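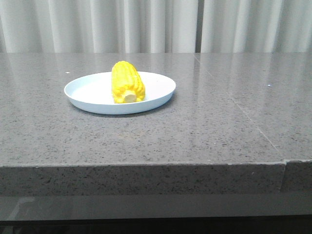
The Karnley Tenant Services Office is posting a short series this evening on the new rules for subletting and long-term guests. The rules take effect in October and apply to all homes we manage in Karnley and Runeck. Please read to the end before contacting us. (1/14)

First, the terms. A guest is a person who stays in your home and pays you no rent. A subtenant is a person who pays you to live in all or part of your home. A roommate named on your lease is neither, and nothing in this series applies to that person. (2/14)

Guests may stay for up to 30 nights in a row without notice to this office. If a guest will stay longer, the leaseholder must file Form 11. There is no fee. The form asks for the guest's name, the date of arrival and the expected date of departure. (3/14)

A guest whose departure date changes does not need a new form. Send the new date by email or leave it at the front desk. We will update the record and send you a copy. (4/14)

Subletting requires written approval before the subtenant moves in. Approval given by phone is not valid, and staff have been told not to offer it. Requests are handled in the order received. Incomplete requests go back to the sender and lose their place in line. (5/14)

A complete request contains the signed application, a copy of the proposed sublease, and proof of the subtenant's current address. Households in the Essien buildings must also attach the parking page, even if no car will be kept on the property. Write "none" on the page and sign it. (6/14)

You may not charge a subtenant more than your own rent. For a furnished home, an added charge of up to ten percent is allowed. If you sublet one room, the charge must match that room's share of the home. The worksheet on page two of the application shows how to figure the share. (7/14)

An example for a whole home. The leaseholder pays $1,355 a month. The home is let furnished. The most the leaseholder may ask is $1,490.50. Utilities may be passed on at cost, with copies of the bills. (8/14)

Many residents have asked about shared kitchens. If you sublet one room, the sublease must state which rooms are shared and whether the subtenant may use the stove, refrigerator and counter space. A sublease that is silent on this point will be returned for correction. (9/14)

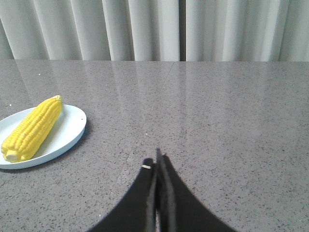 Countertop and curtain.

The leaseholder remains responsible for the home during the sublease. This includes rent, damage, noise complaints and access for repairs. If a repair visit is scheduled and no adult is present to open the door, the missed-visit charge goes to the leaseholder's account and not to the subtenant. (10/14)

Before the sublease begins, both parties should complete the condition report together and keep a signed copy. Go room by room. Note scratches, stains, loose handles and missing screens. Stone countertops and window coverings are now listed on separate lines, as these were the cause of several disputes last year. (11/14)

Residents who already have an approved sublease do not need to apply again. Your approval stands until the end date printed on your letter. There were 177 approved subleases on our books when this policy was adopted, and each of those leaseholders will receive a letter confirming the date. (12/14)

Residents who have a subtenant without approval may apply before the end of October with no penalty. After that, the office will treat the matter as a lease violation and send a notice to cure. The notice gives 21 days to apply or to end the arrangement. (13/14)

Applications are accepted through the Trala resident portal, by mail, or in person at Room 2270, Karnley Municipal Annex. The counter closes at 4:30 p.m. Printed copies of the policy are available there in large type. Replies to these posts are not monitored, and we cannot discuss individual accounts on this platform. (14/14)

Correction to post 6: the parking page is also required for the Runeck row houses. Applications from Runeck already received without it will keep their place in line, and the office will mail the page to those households.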